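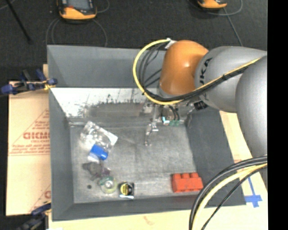

KUKA-Arm über der grauen Kiste

Wita oder Cabrera für einen Geburtstag?

lendov_nord
Wir suchen für einen Freitag im Juli ein Restaurant, 21 Personen, gern mit eigenem Raum. Zur Wahl stehen Wita und Cabrera. War jemand zuletzt dort?

Analyn Lumbao
Wita, im Juli mit Kollegen. Der Nebenraum ist ruhig, das Lamm war gut. Küche schließt um zehn, danach gibt es nur noch Käse.

gabel77
Sehe ich anders. Im Wita haben wir 50 Minuten auf die Vorspeise gewartet – und wir waren zu viert. Im Cabrera lief es beide Male besser.

Analyn Lumbao
Bei uns kam alles zügig. Allerdings hatten wir das Menü vorbestellt.

codley
Cabrera ist laut, ab neun versteht man den Nachbarn nicht mehr. Für Ältere würde ich das nicht buchen. Weinkarte mit 124 Positionen, offen davon nur 2.

gabel77
Laut stimmt, der hintere Raum hat aber eine Tür. Mindestumsatz vorher erfragen.

lendov_nord
Danke. Cabrera will für den Raum eine Anzahlung, Wita nicht. Ich habe im Wita reserviert und bestelle das Menü vor.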